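Notes for week 3: reading a spin-off (and why I make you do it by hand)

OK, so last time we did takeovers, where two sets of books get glued together. Today we go the other way. A parent company takes one of its divisions, wraps it up as a separate business, and hands the shares to its own shareholders. No cash changes hands with the investors. You had one stock, now you have two!

Our running case is Bultine, which makes industrial pumps and also owns a packaging business. Bultine wants to spin off the packaging side under the name Vonda. Keep the case sheet next to you, I'll be jumping around in it a lot.

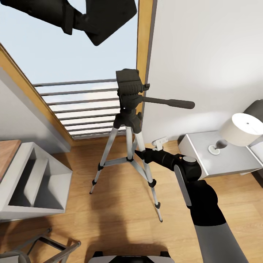

*Tripod on a wood floor, with a gripper near one leg*

## What the parent says, and what to check

Almost every announcement says the two halves will be "more focused." Fine, maybe they will! But focus doesn't show up on a balance sheet, so I want you looking at three boring things first:

- **Debt.** Who takes it? Parents love to load up the new company right before it leaves (the new company borrows, pays the cash up to the parent, and waves goodbye).
- **Shared costs.** Payroll, legal, software, the head office lease. Bultine used to split one bill between two divisions. After the split there are two bills.
- **Pensions.** Usually hiding in a footnote. Go read the footnote.

In the case sheet Vonda leaves with $324 million of debt and Bultine keeps the pension plan. Before you decide who got the better deal, work out what each company earns before interest and tax, then see how much of that the interest eats.

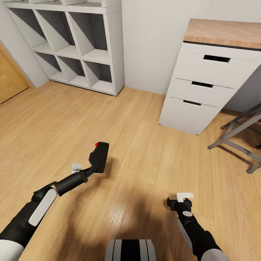 ## The share ratio

People trip over this every year, so slowly: the ratio tells you how many parent shares you need to get one share of the new company. Bultine's is 3 to 1. If you hold 33 Bultine shares, you get 11 Vonda shares, and you still have your 33 Bultine shares. They don't vanish. What does change is the price, since a Bultine share no longer has a packaging business inside it.

If the division doesn't come out even, you normally get cash for the leftover fraction.

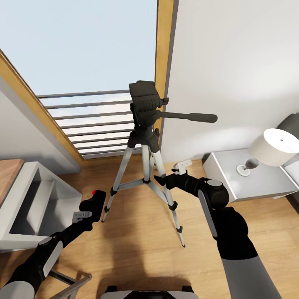
*The tripod again, in front of the balcony railing*

## Forced sellers

This is my favorite part (sorry, I do get carried away). Some funds can't keep the new shares at all. Maybe Vonda is too small for the index they track, or it pays no dividend and their rules say it must. So they sell in the first few weeks, whatever the price is.

Compare that with Rovdale, our second case, where the new company went straight into the same index as its parent and there was far less selling. Kordestani is the third one, and I'm leaving it blank on purpose. Fill in the debt, shared cost and pension rows yourselves and bring the table to class on 5th October.

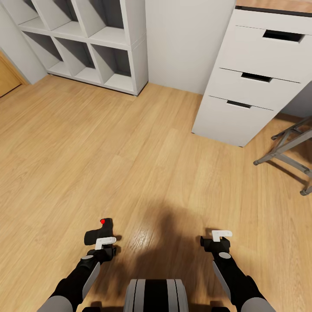

**Does a shareholder have to pay anything to receive the new shares?**

The shares are handed out in proportion to what you already own, so there's no purchase price. Tax is a separate matter and depends on how the deal is set up, and we'll get to that in the session on deal structure.

Reading before then: chapter 2 of the course pack, plus the Kordestani footnotes.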